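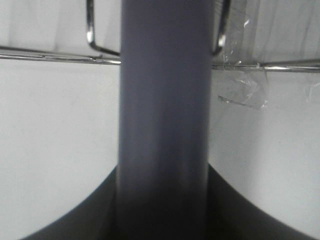
Gamden's old pump house to reopen as a music room

Last updated: 29 Mar 2025

Home | News | What's On | Sport | Letters | Contact

The old pump house on the river side of Gamden is going to be full of music again, and it can't come soon enough! After a long winter of plastering, rewiring and a great deal of sweeping, the building will open its doors next month as a rehearsal and concert room with space for an audience of 200.

The project is the work of Multska, the community music group that has spent years squeezing its choirs, fiddle classes and brass beginners into whichever school hall happened to be free. Now it has a home of its own, on a ten-year lease, and the members are thrilled.

"I walked in the other evening, sang one note and just stood there grinning," said Zerrin Keskin, who leads the group's singing sessions. "It rings, but it doesn't boom. We'd been told a brick building would be a nightmare for sound and it's lovely. The little ones tried it with recorders and even that was lovely, which I did not expect."

Work started in December, once the group had raised the last of the money. Over 800 people gave something towards the appeal, many of them after hearing the choir sing outside the station in the freezing cold (the altos deserve a special mention for that, having done it in sleet). The final total came to £3253 more than was needed, and the extra will go on music stands and a second-hand piano.

The opening night promises to be a cracker. Ñahui, the four-piece who play Andean tunes on panpipes, guitar and charango, will top the bill. They last played in Gamden two summers ago at the riverside fair, where the crowd wouldn't let them leave and they ended up playing their whole set again. Before them comes Judaron, a young folk duo who met in one of Multska's own fiddle classes, and the evening will begin with the full choir, all 72 of them, singing a new piece written for the building. It has a part for the audience too, so come ready to join in.

Regular classes move across the week after. There will be beginners' fiddle, a lunchtime singing group for anyone at all, and a brand new drumming class for teenagers, who have been asking for one for ages. Instruments can be borrowed free of charge for the first term.

Tickets for the opening are on sale at the library and the bakery on Mill Lane, and under-12s get in free with an adult. Doors open at seven. Parking by the river is tight, so the group suggests walking down from the market square, where the footpath lights have just been mended.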